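Trevstead Model Supplies – Shock Oil and Damper Questions

Last updated 22 February 2020

What weight of oil should I start with?

Use the weight given in the kit manual. If the manual is missing, 500 cSt is a reasonable starting point for the front dampers of a two-wheel-drive buggy on a medium-grip surface. Change one end of the car at a time and make a note of what you did.

Is cSt the same as wt?

No. cSt (centistokes) is a measured viscosity. The wt figure is a label chosen by the maker, and two bottles with the same wt figure from different makers may not match. All Dilach oils are marked in cSt. Older Bramwood bottles carry wt only; there is a conversion sheet in the packet, and it applies to Bramwood oil and no other.

Can I mix two oils to get a weight in between?

Yes, if both are pure silicone and from the same maker. Equal parts will not give the exact midpoint, as the thinner oil has more effect on the result. Label the mixed bottle.

How do I get the air out?

Clamp the damper upright with the shaft fully out. Fill to just below the top of the body, then move the piston slowly up and down until no more bubbles rise. Leave it to stand for ten minutes. Top up, fit the bladder or cap seal, and tighten the cap with the shaft at the height given in the manual.

My dampers push back out when I compress them. Is that a fault?

Usually not. It is called rebound and comes from oil or air trapped under pressure. Some drivers want a little of it. To remove it, loosen the cap by half a turn, push the shaft fully in, wipe away the oil that comes out and retighten. What matters is that left and right are the same.

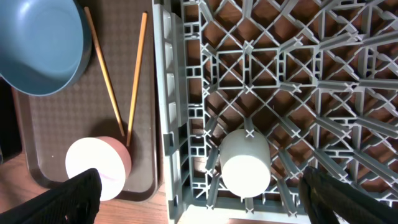

Bowl, chopsticks and cup on a brown tray.

Which seals fit my car?

The Bélanger seal set 148 fits 3 mm shafts. Set 152 fits 3.5 mm shafts. Measure the shaft before ordering, as several cars changed size part-way through production. Opened sets cannot be returned.

Do I need to grease the seals?

Put a thin smear of silicone grease on each O-ring before fitting. Do not use petroleum grease, which makes silicone rubber swell. A swollen seal will feel tight at first and leak later.

How often should the oil be changed?

Every five or six meetings on dirt, and less often on carpet. Oil that comes out grey contains metal or plastic dust from the piston and body. Check the shaft for scratches at the same time – a scratched shaft will cut a new seal quickly.

Do the pistons come drilled?

The Dilach pistons are supplied drilled with 2 holes. Blank pistons have been on the list since September. Drill these from the flat side, and remove any burr with a sharp blade before fitting.

Can you post oil abroad?

Yes, by surface mail only. Bottles are sealed and bagged before packing. Orders with oil in them are sent separately from batteries.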